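Last updated: 3 April 2022

Progress report on the Inwood withdrawal support service
Second reporting period
Grant holder: Hutley Community Health

1. Purpose of this report

This report covers the second period of the grant for supported tapering of prescribed sleeping tablets and tranquillisers in Inwood and the surrounding villages. The first report dealt with recruitment of staff and agreement of the referral route. The present one deals with people taken on, progress against the agreed measures, spending and changes requested.

The service is for adults who have taken a benzodiazepine or a related sleeping tablet daily for six months or more. It doesn't take people whose main difficulty is with alcohol, or people with a history of withdrawal seizures, who are referred directly to the hospital team.

2. Referrals and intake

The practices searched their prescribing records in January using the agreed criteria. The search returned 2285 patients with at least one qualifying prescription in the previous year. Most of these were short courses and were excluded at the first pass. Letters were sent to those who remained, in batches, so that the nurse appointments wouldn't be swamped.

By the close of the period 203 people had attended a first appointment. Of these, 193 agreed a written taper plan. The other ten chose to stay on their present dose for now and have been told how to come back. The target in the grant letter was 100 plans, and we ask that it be revised for the third period (see section 6).

Self-referral was opened part way through. It has produced fewer people than the letters, but they tend to be on higher doses and take longer to assess.

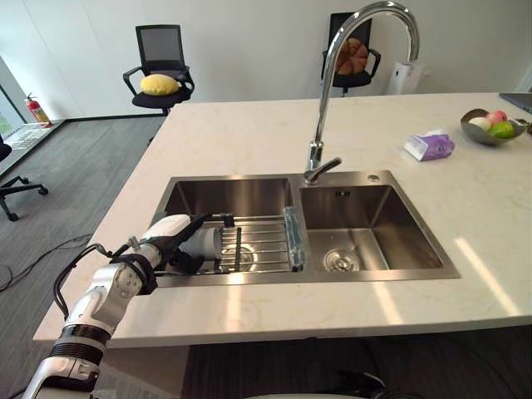 Report prepared by the service lead, Hutley Community Health

3. Clinical delivery

Plans follow a slow reduction, normally between five and ten per cent of the current dose every two to four weeks. The interval is set by the patient and nurse together and may be lengthened at any review. Doses aren't increased again without a prescriber's agreement. Where a tablet can't be divided accurately, the prescriber considers a change to an equivalent dose of diazepam or to a liquid.

Reviews are held by telephone, with a face-to-face appointment at the start and at the halfway point. Blood pressure, sleep, mood and any new symptoms are recorded at each. The symptom most often reported is broken sleep in the first week after a reduction, followed by irritability. Patients are advised not to stop suddenly, and the same advice is printed on the front of the plan.

Two matters have needed attention. Repeat prescriptions were sometimes issued at the old strength after a reduction had been agreed, because the repeat template had not been changed. The nurse now sends the new dose to the practice pharmacist on the day of the review and checks the record before the next issue. Separately, a small group of patients also take an opioid for long-term pain. For these the tranquilliser is reduced first unless the prescriber decides otherwise, and only one medicine is changed at a time.

4. Records and data

Reviews are logged in Plirkolura, which replaced the shared spreadsheet at the start of the period. The move took longer than planned. Dose fields would not accept half-milligram steps until the settings were corrected, and records entered before then were checked by hand against the paper plans. That work is finished.

Dose equivalents are calculated from a single agreed table held in the system. Staff no longer use their own copies. One item is outstanding – the export for the funder's return still leaves out the date of the last review, so this is added manually.

5. Spending

Staff costs are in line with the budget. Printing and postage are over, owing to the second batch of letters. Training is under, as the Aebischer course on tapering and sleep was moved online and the travel allowance was not used. We propose to set one against the other, which leaves the total unchanged. No capital spending was made.

6. Changes requested

a) That the target for written plans be raised for the third period, at a level to be agreed once the final batch of letters has gone out.

b) That the outcome measure be altered. The grant letter counts people who have stopped altogether. With reductions at this pace, few will have stopped before the grant ends, and some will settle at a lower dose by choice. We suggest recording a fall of half or more from the starting dose alongside full withdrawal.

c) That unspent training money be carried over to postage, as set out in section 5.

7. Work planned for the third period

The final batch of letters will go to patients aged over 75, with a falls check added to the first appointment. An evening telephone session will be tried for people in work. The sleep leaflet is being rewritten in larger type and will be sent to the practices for comment before printing.

The next report will include dose data for everyone who has reached the halfway review.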